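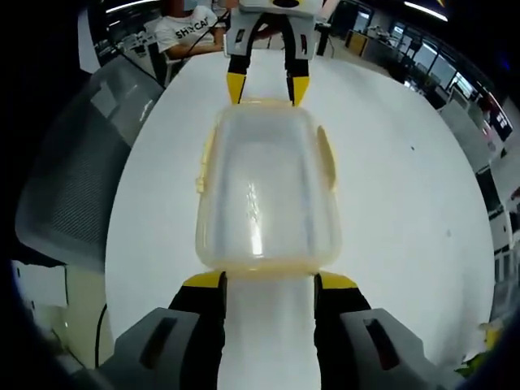

A plastic food container with a rounded rectangular outline.

ZILTOMDEN OPEN RETURNS IN APRIL WITH MORE TENNIS AND FEWER EXCUSES

GRADESLOW - The Ziltomden Open, the clay court tournament that last year managed to finish only slightly after dark, will be back at the Powell Courts this April with a main draw of 28 women and a prize fund that has crept up to $3000.

Entries closed with 58 names on the list, a record for the event and a mild shock to the organizers, who had printed 40 forms. A qualifying round has been added to sort things out. It starts at 8 a.m., an hour at which few backhands are at their best.

"We wanted longer rallies and shorter speeches," said tournament director Lucian Barbu. "I have agreed to go first on the speeches."

The clay has been relaid on all courts, and the slope on Court 3, long thought to favor whoever was serving from the parking lot end, is gone. Players who built a career on it have our sympathy. 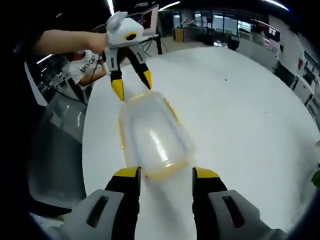 Tickets for the final are limited to 198 seats, all of them on the shady side, and go on sale at the Tredier clubhouse. Day passes for the early rounds cost less and let you wander between courts, provided you wait for the change of ends. Food may be brought in. A clear plastic container like the one on the white round table is welcome at the gate - glass is not, and neither is anything that needs a grill.

Matches will be best of three sets, with a full third set played out. Barbu has turned down all requests for a tie-break decider, including two from his own line judges.

Press passes are available from the Tredier clubhouse until noon on the day before qualifying.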